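Jinis Nursery Monitor - User Guide
Section 2: Setting up the parent unit

Read this section before your baby's first night in the nursery. You will need both units, two AA batteries and a small Phillips screwdriver.
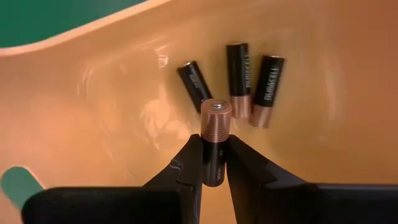
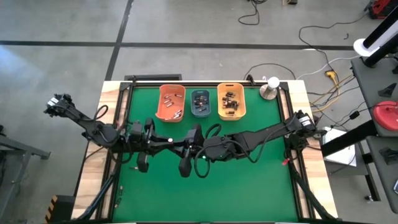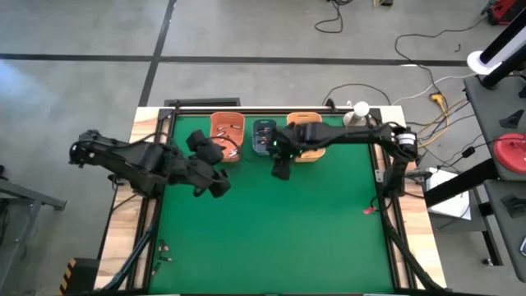 The parent unit is the one you carry around the house, and it runs on batteries or on the Drasport adapter. The baby unit runs on the adapter only. For the parent unit, use AA batteries, the size shown in the first picture, and find the small silver terminal at the top of each one before you put it in. That end goes to the plus sign molded inside the compartment. Do not mix old and new batteries.

1. Loosen the screw on the back of the parent unit and lift off the cover.

2. Insert both batteries. They face opposite ways.

3. Replace the cover and tighten the screw by hand until it stops.

4. Plug in the baby unit and wait for the green light.

5. Hold down the power button on the parent unit for 5 seconds. The two units find each other and the parent unit beeps once.

6. Have someone talk softly next to the crib while you walk through the rooms you use most.

Note: If there is no beep, move the units closer together and repeat step 5. Thick walls and microwave ovens shorten the range.

CAUTION: Strangulation hazard. Keep the baby unit and its cord at least 5 feet from the crib, bassinet or play yard. Never run the cord behind the mattress or along the rail.

CAUTION: Loose batteries are not safe for children. Keep the compartment screwed shut, and put used batteries out of reach until you can recycle them.

Sound level

The monitor is set to level 2 at the factory. Level 1 picks up crying only. Level 5 picks up breathing and small movements, and also the dog in the hallway. Most parents of newborns start high and turn it down after a few weeks - try a nap first, not a night.

If the low battery light comes on during the night, connect the adapter. Your sound level is saved.

Setting up a second baby unit is covered in Section 3.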